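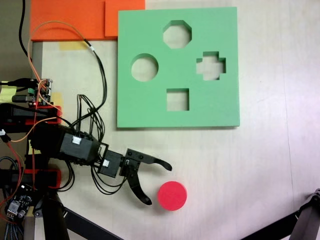 Buy the Dumb Gripper First
08/08/2018

I've been swapping grippers on and off a little hobby arm for most of the summer, and I've come around to an opinion that will annoy some of the people on the Hurkico forum. If you're putting together your first desktop arm, get the cheapest two-finger claw you can print, and spend what's left on cables and patience.

I say this as someone who wanted the fancy one. I had the Zeda parallel gripper in my cart for weeks! Nice straight jaws, rubber pads, a tidy little rail so the fingers stay square to each other all the way in. Then I borrowed one, bolted it to my wrist servo, and spent a whole evening finding out how much I'd been leaning on the curve of my old fingers without noticing.

My test is a toddler's puzzle, more or less. There's a green foam board with holes in it (round, square, a cross, an octagon) and the arm has to get the right piece into the right hole. The round one sounds like the easy one, and for a person it is. You don't have to turn it. But a flat jaw touches a round puck along one skinny line on each side, and if you close a little off center the puck scoots. With hooked fingers it tends to roll into the pocket as they close. You can come in sloppy and still leave with the piece.

And sloppy is what we've got. These are hobby servos on printed brackets. My arm has slop in the shoulder, more slop in the elbow, and by the time all of it gets to the fingertips I can be off by enough to miss a hole completely. A precise gripper on the end of an imprecise arm is a very expensive way to be wrong in the same spot every time.

I did try to be fair to the Zeda. I ran 50 pickups with each gripper, same piece, same starting patch of table, same script. The claw got 30 of them into the hole. The Zeda got 28. I know two pieces isn't much of a gap, and I'm sure somebody with a statistics degree is already typing. Fine! Call it a tie. My point is that a tie is terrible news for the one that costs so much more.
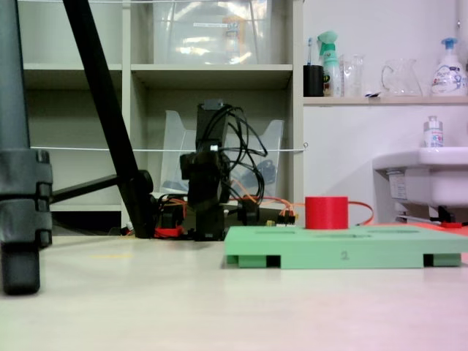
What moved the numbers a lot more was the stuff everybody skips over in their build posts. Cable routing, for one. Mine hangs off the arm in big loops, and I used to be embarrassed about it and zip-tie everything down flat for photos. Then I'd run the arm to the far side of its reach and the bundle would tug on the wrist and every approach from there on came in a hair high. Now I leave the loops big and ugly. They look awful and the wrist goes where I tell it.

Controllers are the other one. I went from a board I'd had in a drawer forever to a Prindik, mostly out of boredom, and the motion smoothed out so much that I went back and rechecked my old results to see if I'd been unfair to everything I'd tested before it. (I had, a bit.) If you have the money for one upgrade, that's the one I'd pick, way ahead of jaws.

And then cameras, which I keep going back and forth on. Looking straight down is lovely for lining a piece up with a hole. It tells you next to nothing about whether you're a finger's width above the table or about to plow into it. Down low at table level you get height and lose nearly everything else, and a tall piece sitting in front of the arm can hide the exact thing you wanted to watch. I'd take both views and a cheap gripper over one view and a good gripper, any day of the week.
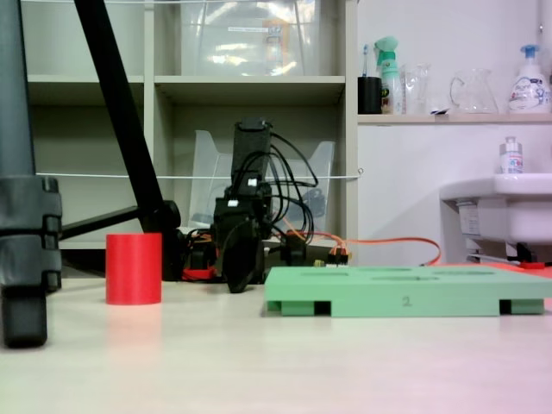

Table-level view: red cylinder on the left, green tray on the right, arm in the back.

The best argument against me comes from the Gál crowd, who will tell you that curved fingers are a cheat, that they're only good at the shapes they happen to wrap around. They're right about the square block. My claw grabs a square by two corners about as gracefully as I'd pick up a brick with salad tongs, and it twists on the way up, and then the square hole doesn't want it. If your whole job is boxes, go buy the flat jaws and ignore me.

Most of us don't have a job for the thing, though. We've got a table and whatever was lying around on it, and we're going to break the first set of fingers anyway. I've snapped several. A new pair comes off the printer overnight, and I usually change the curve a little while I'm at it, a bit more hook, a bit less. The set I'm running now has a deeper hook on the tip than the last one, and I think it might be too much. I'll print another pair this weekend and find out.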